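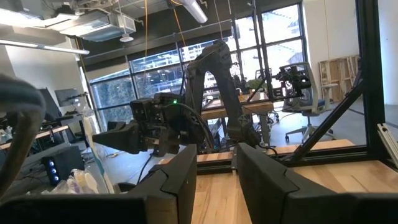 作業場所の様子。大きな窓に面した、明るい木の天板の作業台です。

片づけ・梱包作業の参加者募集(Furnau作業室)

「未経験歓迎、アットホームな職場です」と書くように勧められましたが、やめました。そういう募集文を信じて応募し、初日に後悔した経験が私にもあるからです。以下、なるべく疑い深い人に向けて書きます。

【内容】
Furnauの作業室で、机の上の物を並べる、箱に詰める、また出して元の場所に戻す、という手作業を繰り返してもらいます。扱うのは食器、布類、文具、空き箱など、どこの家にもある物です。重い物はありません。同じ詰め方を二度三度とお願いすることもあり、正直に言って単調です。「楽しく片づけの技術が身につく」とうたう講座は世の中に多いようですが、この作業で自宅がきれいになるとは思わないでください。私の机は今も散らかっています。

【募集人数】
3名。応募が多ければ書面で選びます。先着順ではありません。

【時期と時間】
4月中。1回の作業は290分で、途中の休憩を含みます。長いと感じる方は、その感覚が正しいので見送ってください。開始は午前9時半、終わりは午後2時20分です。昼食は各自で用意してください。近所に店はありますが、混む時間に出て戻ってこられるかどうかは保証しません。

【謝礼】
1時間あたり2000円。休憩時間も計算に入れます。交通費は別に、実費で支払います。「やりがい」を報酬に数えることはしません。支払いは作業の翌月、銀行振込です。

【場所について】
床は灰色のコンクリートです。底の薄い靴で長く立つと足が疲れますので、履き慣れた靴で来てください。窓は広く、昼間は外の光がよく入ります。まぶしいのが苦手な方は、応募のときに書いておいてもらえれば席を調整します。窓の前にも木の机があり、小さな鉢植えが置いてあります。水やりは仕事に含みません。
椅子は背がメッシュのキャスター付きがあります。座り心地については、私は普通だと思いますが、Tejadaから手伝いに来た人は気に入らなかったようです。こだわりのある方はクッションを持参してください。

【応募できる方】
20歳以上で、両手を使う細かい作業に支障のない方。日本語か英語で簡単な指示が読めること。資格、学歴、志望動機は問いません。とくに志望動機は書かないでください。「御社の理念に共感し」と書かれても、共感されるほどの理念をどこかに掲げた覚えがありません。

【向いていない方】
・自分の片づけの流儀を譲れない方。詰める順番はこちらで決めます。
・すぐに新しい仕事を任されたい方。最後まで同じ作業です。
・Motodsideでの正規採用への近道と考えている方。参加の有無は採用選考に関係しません。

【応募方法】
お名前、連絡先、4月中に来られる日時の候補を書いて、Motodside Pevstead事務所の受付に、書面で届けてください。郵送でもかまいません。封筒に「梱包作業」と書いてください。件名のない封筒は、ほかの郵便物に紛れたことがあります。
作業室の下見もできます。条件を読んでまだ疑わしいと思う方は、むしろ先に見に来てください。下見だけで断っても理由は聞きません。ただし下見に謝礼は出ません。

担当:Reto Zaugg(Motodside)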